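The Last Ferry to Skamlow

Reet Navickas had two minutes and the wrong shoes.
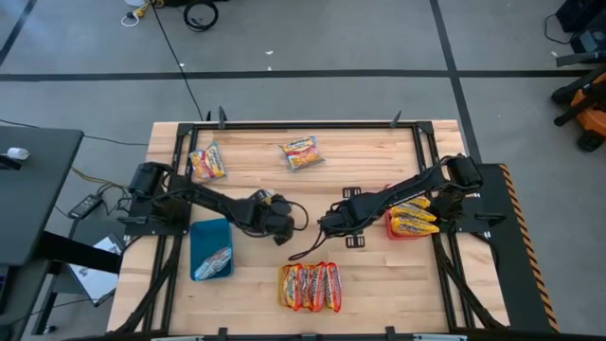
She ran anyway. Down past the co-op, past the chip shop with its shutters half down, bag banging on her hip. The letter was in the bag. She'd checked. Checked again at the lights.

Rain coming in sideways off the harbour. April, supposedly.

"Gate's closing, love," said the bloke in the orange jacket.

"It's not closed though."

He looked at the gate. Looked at her shoes. Let her through.

Ivars Lill was on the top deck, where she'd known he would be, colour gone from his face already and the boat not even moving. He hated the crossing. Had done it every month since his mum went into the home at Brustadow, and been sick on most of them.

"You came," he said.

"You left this." She held out the envelope. Bit damp at the corner. "It was behind the toaster."

He didn't take it. The engine started up under them, that shudder you get in your teeth, and somebody's kid cheered.

"I put it behind the toaster," he said.

"Oh."

"On purpose, Reet."

She sat down. The bench was wet and she felt it go straight thruogh her skirt. Five years of Sunday crosswords and lifts to the dentist and him humming in her kitchen - and she'd never once thought of him as someone who hid things.

"Is it the house?"

"It's the house."

"They want it back?"

"They want to sell it to me." He laughed, sort of. "My own mum's house. Dad signed it over to the council, years ago, never told her. She thinks she's going home in the summer."

The quay slid off behind them. Orange jacket getting smaller. Reet realised she hadn't bought a ticket, and that there was no boat back till morning.

"Does she like biscuits, your mum?"

"What? Yeah. The ginger ones."

"There's a shop at the other side. We'll get her some. Then we'll tell her."

"We?"

"I'm on the bloody boat, arent I."

He took the envelope then. Folded it in half, put it in his coat, and went very quickly to the rail.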